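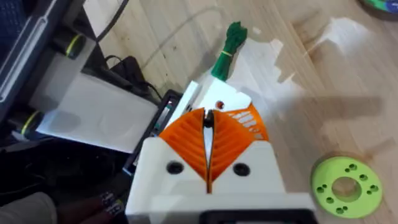 The lime-green ring on the wooden table at Vedeck

About us

Vedeck is a small company which collects little objects and puts them together in boxes. Our customers are nursery schools, play groups and families. They open a box on the floor or on a table and the children do with the objects what they wish. We do not put a game inside, and there are no rules to read.

The company was started by Renzo Lombardi, who had before a shop for household goods in Lambert Street. In the back of the shop he kept a drawer for things that had lost their packet or their partner: rings, handles, a toy from a closed series, pieces of coloured cord. The children of the customers always wanted to see the drawer. When the shop closed, he kept the drawer and bought a bigger table.

Today our collection has 600 different objects. Many are bought new from small makers, others come from old stocks, and we are always happy when somebody writes to us with a cupboard to empty. We look for a clear shape and a strong colour. Lime green is a favourite in our house, as you will notice. We like also an object which makes a child ask a question, for example a white bird with two heads and orange beaks, or a ring with holes all around it.
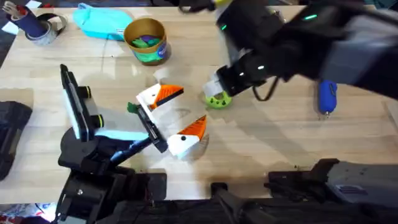
How we choose

Everything goes first on the wooden table. We lay the objects with some space between them, and we look which ones go well together. A round thing wants a long thing beside it. A hard thing wants something soft or bendable. If two objects are too similar, one goes back to the shelf and waits for another box.

After this we try them. Does it roll? Can it stand? Can a smaller thing pass through it? We turn each object from all sides and we put one against the other, and this takes more time than visitors expect. The table has its scuffs from this work and we do not want to sand them away.

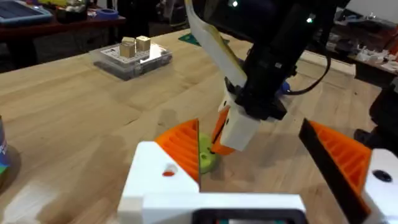
When a group is decided, we write a card with the names of the objects and the age for which we recommend them. Small pieces go only in the boxes for older children.

Our boxes

We make 3 sizes. The Pernex is the small one and holds 12 objects. The Zusari is the middle size and is the one that most schools order first. The big box has no name yet, and suggestions are welcome. At this moment 127 schools and groups receive a box from us, and the new selection is sent every October.

Visit us

You can come and see the collection in the morning, from nine o'clock until noon. Please write before, so that we can prepare the table.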